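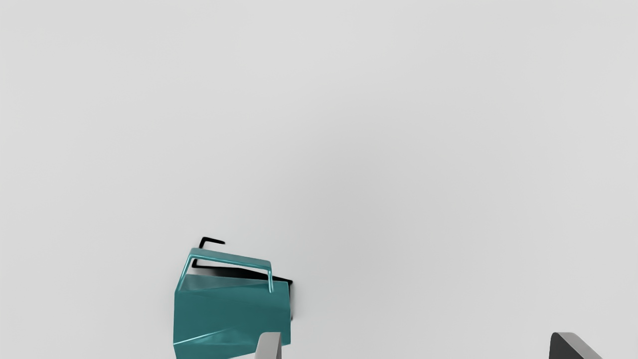
1/ Spent Monday afternoon at the Stolham open day, mostly at the manipulation bench. Notes follow, in the order I wrote them down.

2/ The first station was simulation. Task: approach a teal kettle-shaped container with a thin arched handle on a plain gray surface, close the two-finger gripper on it, lift, put it down again. Visitors got the gripper's view on one screen and the joint readout on another.

3/ Olga Garrido ran the session. Her team trains the grasp policy entirely in the simulator and moves to hardware once it clears a fixed bar. The current policy saw 2,000 episodes. Of those, 834 ended in a clean lift. She put both numbers on the slide without rounding, which I appreciated.

4/ Thin handles are a bad case for depth sensing. The bar covers very few pixels and the gap under it reads as surface half the time. Their fix is to estimate the pose of the body first and infer the handle from that. Fine for known objects. I asked about unknown ones and was told "next year."

5/ Lighting in the sim is one hard source, so the shadows come out nearly black. In the shot at the top, the handle throws a thin hooked line of its own onto the gray. Garrido said early policies went for the shadow. They now randomize light direction and strength on every reset.

6/ Reflections are a separate problem. The container is glossy and faceted, and a highlight along a crease can look like an edge to the detector. Randomizing the surface finish helped less than they expected. No numbers given.

7/ Second station: the hardware cell, built with Treddale. Same task, real arm. I watched 4 attempts. Three lifts, one slip at the handle corner. The slip was logged and the arm went back to its start pose without anyone touching it. Cycle time was slow. They are not optimizing for it yet.

8/ Roksolana Chornovol covered the controller. Finger force is capped low and ramps up after contact. Contact is inferred from motor current, with no tactile pads on the fingers. She would like pads. The budget would not.

9/ The Soler planner runs on a desktop next to the cell. I asked for planning time per grasp: 147 ms, measured on that machine, collision checks included. The clutter demo was switched off for the day, so I have nothing on how that holds up with more objects.

10/ Questions from the floor were mainly about jobs and price. One good one: does the sim model finger wear? It doesn't. Chornovol wrote it down.

11/ Parking is at the Grarport side, and the sign-in desk is one floor up from where the map puts it. Slides go out to everyone who left an email. I'll add corrections to this thread if the numbers in them differ from mine.

Last updated: August

Filed under: Robotics, Site visits

Contact | Copyright | Back to top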